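4 July 2025

City notebook, Sturkgate walking interviews

Started sorting the interview cards from the Drendside side of the river. 155 cards in the box, one per person, all answering the same question: what would you tell someone who was moving to Sturkgate? I had expected the answers to split by age. They split by which bank people live on.

On the north bank they talk about the city as other people see it. The ring road, the council offices, the closed concert hall, the joke about the clock. On the Drendside bank they talk about buses and bread. One card just says "Get the 27, not the tram, the tram goes past where you want to be." I rode it to check and the tram does go past. The next stop is a fair walk back along the wall of the old brewery.

Coding scheme so far:

A — the city as a place with a reputation
B — the city as streets, shops, routes
C — other people (neighbors, landlords, "the type you get here")
D — weather

D is bigger than I wanted. I may fold it into B, but the wind off the river comes up so often on Drendside that it deserves its own pile for now. C is messy. A complaint about a landlord and a complaint about how people queue are different things and I have them under one letter.

Other thing to fix: the question on the card changed in the second batch. The first batch says "moving to", the second says "coming to". Some of the second lot clearly thought we meant tourists and recommended the museum and the hill. Those cards are marked with a pencil cross at top right. Don't count them in with the others until we've decided.
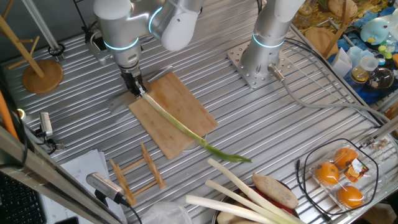 Parveen Rind disagrees about the river. She went through a stack of the cards at lunch and says the line I'm seeing is years of residence and the bank is just standing in for it, since most of the north bank flats in our sample are rented and turn over fast. People who have been here two years repeat what they heard before they came, she says, and people who have been here twenty have stopped hearing it. She also pointed out that I grew up on the south side and was sorting by ear.

Fair enough. Residence length is on the back of the card for the first batch only. I'll redo the sort with the backs and leave the address strip covered, then compare.

Walked the Pasodell loop in the afternoon to look at what the B cards mention. From the market steps, over the footbridge, up behind the swimming pool and down again. Notes:

Market is half what the cards make it sound. The fruit end is busy, the clothes end has gaps. Four cards mention a fish van. Didn't see one, need to go back earlier in the day.

The bench outside Ververidis is real and was full. Nine cards name that café, more than name the cathedral. Coffee is ordinary. People were sitting outside with their shopping and not buying much, and the staff left them to it.

The footbridge is lit on one side only. Two cards from women on the north bank say they cross after dark by the road bridge, which adds 900 meters to the walk. I'd put those cards under B as routes. They should probably carry a second letter.
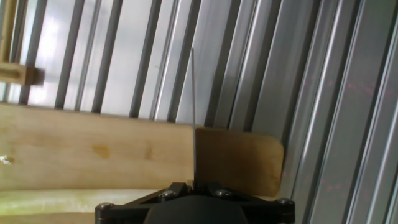 Black bracket with silver-headed screws, thin gray rod or wire rising above it.

Wrote up the loop and went back to the cards. With the backs showing I got through 100 before stopping. Parveen's version holds for A, where the newer people do talk about reputation more, on both banks. It doesn't hold for D. The wind belongs to Drendside whether people came last spring or were born there.

To do:
Split C into landlords and everyone else.
Ask Parveen for the second batch addresses, she has the sign-up sheets.
Fish van.
Reprint the card with "moving to" before the October round, and put the residence question on the front.
Find out what the joke about the clock is. Eleven people refer to it and not one of them tells it.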